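Gakville Community Board > Local Politics > Council and Meetings

Topic: Protest limits outside the council building

millrace_dan
April 4, 2024
Did anyone else read the draft rule on gatherings outside the council building? It says any group over 27 people needs a permit 10 days ahead, and the organizer can be fined $900 if people block the doors. It goes to a vote later this month. I think the fine is far too high for a town this size.

Tollgate
I read it. The fine is only for blocking the entrance, and there is a warning first. At the last meeting on the Jelldale road closure the clerk had to go in through the loading dock. I don't see why staff should put up with that.

millrace_dan
The warning is at the discretion of whoever is on duty. Read section 4 again. It says "may" and it should say "shall."

Tollgate
Fair point on "may." I still support the rest of it.

prurorlow_resident
My problem is the 10 days. Agendas are posted less than a week before the meeting. You can't apply for a permit to protest an item you haven't heard of yet. We found out about the Prurorlow rezoning from a notice on a pole.

M. Ambrosio
I spoke against this at the work session (Marilou Ambrosio, Hermans Street). Two council members said they would look at a shorter notice period when the agenda is late. Neither one committed to an amendment. If you want it changed, write to them before the vote and name the section.

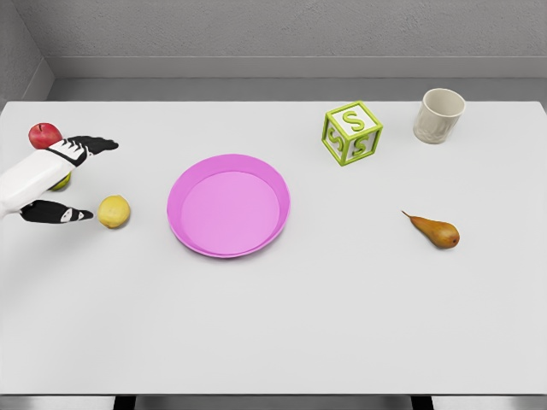
Robotic hand and apple, computer rendering

Going back to Tollgate's point, I was at the road closure meeting too. The crowd was on the sidewalk for most of the evening and moved to the steps when the doors were shut early. I wouldn't call that a blockade.

Tollgate
We remember it differently. I was on the steps side and two people ahead of me gave up and went home.

hillcrest44
Who counts the 27? If I show up on my own with a sign and there are already 30 people there, am I part of the group? The draft doesn't define it.

M. Ambrosio
It doesn't. I asked and was told the attorney would supply a definition.

millrace_dan
Then they shouldn't be voting on it this month. I'm sending my letter tonight and asking for it to be tabled.

Tollgate
I'll write in favor, but I'll ask for "shall" in section 4.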